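Ticket 119
Product: Stestach low cabinet, hinged doors
Opened by: Zixuan Zheng
Assigned to: Yichen Hou, Skarus support
Opened: 31 January 2024
Status: Waiting on customer

Problem
Door drifts open after closing. It stays shut for a few minutes, then swings out until it touches whatever is next to it. The cabinet was moved to another room in October and the fault began after that. No parts were replaced.

Already tried by customer
Hinge screws tightened, no change. Felt pad removed from the inside of the door, no change. Cabinet pulled away from the wall, slightly better.

Reply from support
Please attach photos with a door open, so that the hinges or the inner side can be checked. Also place a level on the top, front to back, and send the reading.

Customer reply
Level shows a lean toward the front. 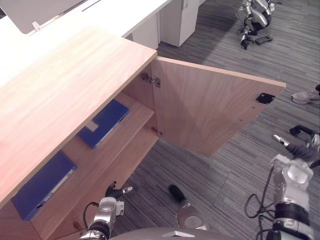
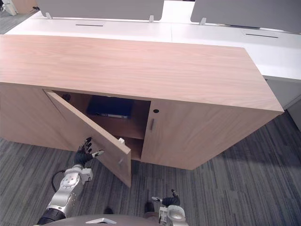
Steps sent to customer
1. Raise the front feet until the level reads flat. Turn both feet by the same amount.
2. Close the door and leave it overnight.
3. If it still drifts, loosen the screws of the catch inside the cabinet, slide the catch forward 2 mm and retighten.
4. If the screws no longer grip, stop there and reply to this ticket. Do not fit longer screws, as they can come through the side panel.

Internal note
Detance catch kit is in stock if step 3 fails. Hold the order until the customer confirms. Y. Hou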